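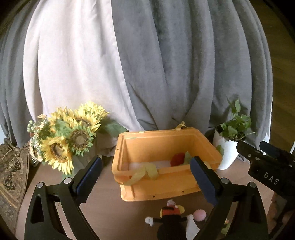
Bringing packaged food home from a work trip, what survives a checked bag?
Posted by Plinex
I have a conference abroad in June and want to bring regional food back for my team. Last year I packed filled cookies and a jar of chili paste in a soft suitcase; the cookies were crumbs and the lid had leaked. I have 40 people to cover, so hand luggage won't hold it all. At home I would repack everything into gift bags on a table with artificial sunflowers and gray curtains behind it, so presentation matters a little, but condition on arrival matters more. Budget is 400 dollars. Chocolate is out because of the heat.

Flaleo
Dense items travel best: hard candy, nougat, dried noodles, roasted nuts, tea. Avoid anything layered or cream-filled. Leave retail boxes sealed, stand them on edge in the middle of the case, and fill the gaps with clothing. For jars, tape the lid, put each one in a zip bag with the air pressed out, then roll it in a shirt. I carried 700 grams of nougat this way with no damage. Check the customs list for your own country before buying. Meat products are the usual problem, including instant noodles with meat powder in the soup packet.

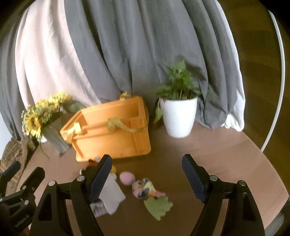
Can chili paste go in a carry-on if the jar is sealed?
It is normally treated as a liquid or gel, so a jar over the size limit has to go in the checked bag, sealed or not.

Siu
Just buy at the airport. Costs more but you carry it straight on.

Flaleo
Works for a few boxes. For 40 people, compare prices first. The same rice crackers I paid 239 for in a supermarket were 400 at the gate, local currency.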